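Filed under: Pantry & Preparedness

The 2000-calorie question

Zelard has started selling its "one month, one person" food bucket through the Ashby store, and the October flyer made a lot of the price: $137, down from a figure I never saw on any shelf. Before you put one on your list, read the side panel.

The bucket holds 59 servings. Zelard gets to a month by calling two servings a day a diet. Add up the panel and you land at 487 calories a day, and a good share of that is a sweetened drink mix. The flyer mentions 2000 calories in small type, as "a general guide to daily needs," and leaves you to do the division.

Then there's the 25-year shelf life. Maybe. The claim applies to sealed pouches kept cool, and the lid says nothing about how cool. Clukness prints a storage temperature on its cans – a low bar, but Zelard doesn't clear it. The potato pouches I opened were fine. The rice dish took nearly twice the water listed and still crunched.

I'd also like to know who decided that "entrée" covers a cup of broth with noodles in it.

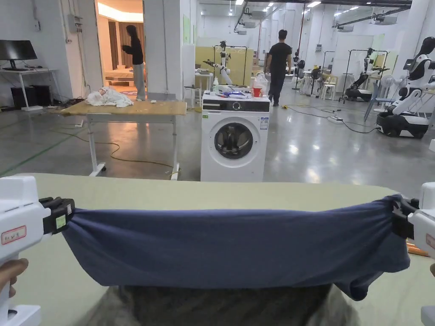
A reader in Ashby wrote in to say that she bought two of the buckets anyway, figures on four servings a day, and still thinks they beat the Stutance kit, where half the weight was oatmeal. Fair enough. She paid full price for hers, though, and she had to buy her own salt.

Prices were checked December 12, 2024. Stutance didn't answer my question about the oatmeal.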